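**Wooden cutting boards: am I the last one to give up?**

**marlpit**
OK so I've been a wooden board person my whole adult life. Oiled it every month, never put it in the dishwasher, yelled at houseguests, the whole thing. Last week it split right down the glue line and I'm standing there with half an onion on each side. My sister says just get plastic like a normal person. What is everybody using these days? I cook every night, mostly vegetables, some chicken. Budget is $85 tops, and I'd like it to last longer than the last one did (14 months!!).

**dutchovenmitt**
Was it a Prothero? I had the big Prothero and it did exactly the same thing, same spot. They sent me a new one but I had to pay the shipping, and then that one cupped so bad it spun around like a record.

**marlpit**
It WAS a Prothero. Ugh. OK, so not that one again.

**halfbushel**
Going to disagree with your sister. Plastic is fine for the first few weeks and then it's all grooves, and every groove holds on to beet juice and garlic forever. Get an end grain board from somebody local. Mine was $200, I know, over your budget, but I've had it through two moves and a kitchen remodel and it looks better now than when I bought it.

**tinroof_tess**
$200 for a thing you hit with a knife, lol. I'm in the plastic camp and I'm not sorry. Mine goes in the dishwasher after chicken and I never think about it again. When it gets ugly I buy another one. The trick is to store it standing up so both sides get air. If you leave it flat on a damp counter the underside gets that slimy feel, and then people blame the plastic.
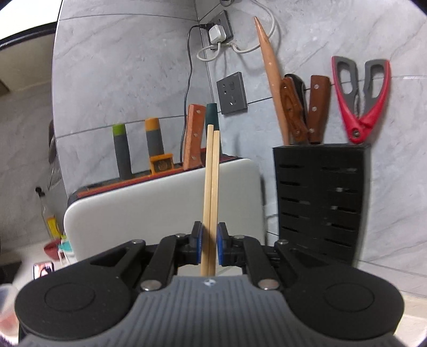

Also get one with a bit of weight to it. Those bendy mats slide all over the place and you end up chasing a carrot across the kitchen. A wet paper towel underneath helps if yours moves around.

**halfbushel**
You just described buying the same board over and over. That adds up too, and it all ends up in the trash.

**tinroof_tess**
It adds up to way less than $200! And I don't have to rub oil on it while watching TV.

**halfbushel**
I like rubbing oil on it while watching TV.

**oxbow77**
Can't believe no one has said rubber yet. I switched to a Wavska in July and I'm kind of in love. It's heavy, it's quiet (my kid's bedroom is right over the kitchen, so that matters to me), and my knives stay sharp a lot longer. Downsides: it smelled like a bike shop for the first week, and you can't put it in the dishwasher or it warps. Don't set a hot pan on it either. Ask me how I know.

**marlpit**
Quiet is a big plus, I'm up chopping stuff at 6 am for my lunch. How bad is the smell, though? My husband has a nose like a beagle.

**oxbow77**
Baking soda and a day on the porch took care of most of it. I'd say try it. Worst case you send it back.

**dutchovenmitt**
I looked at the Wavska and went with the Estisus, the pressed paper kind. Super thin, goes in the dishwasher, doesn't stain much. It's loud though, so maybe not for your 6 am situation. And my chef's knife definitely needs a touch-up more often than it used to.

**halfbushel**
That stuff is murder on knives. I used one at a rental cabin and it felt like cutting on a plate.

**dutchovenmitt**
It's not THAT bad. Were the cabin knives any good to begin with?

**halfbushel**
...no. Fair point.

**tinroof_tess**
marlpit, whatever you pick for the vegetables, please get a cheap plastic one just for chicken. I think even halfbushel would go along with that.

**halfbushel**
I would, grudgingly. I have one. It lives behind the toaster.

**marlpit**
OK, decision made: rubber for everyday and a cheap plastic one for chicken. I can get both and still stay under budget if the sale holds until Thursday. The halves of the Prothero are going to be trivets. Will report back on the smell.

**oxbow77**
Yay! Sand the broken edges before you use those, the glue line on mine was sharp.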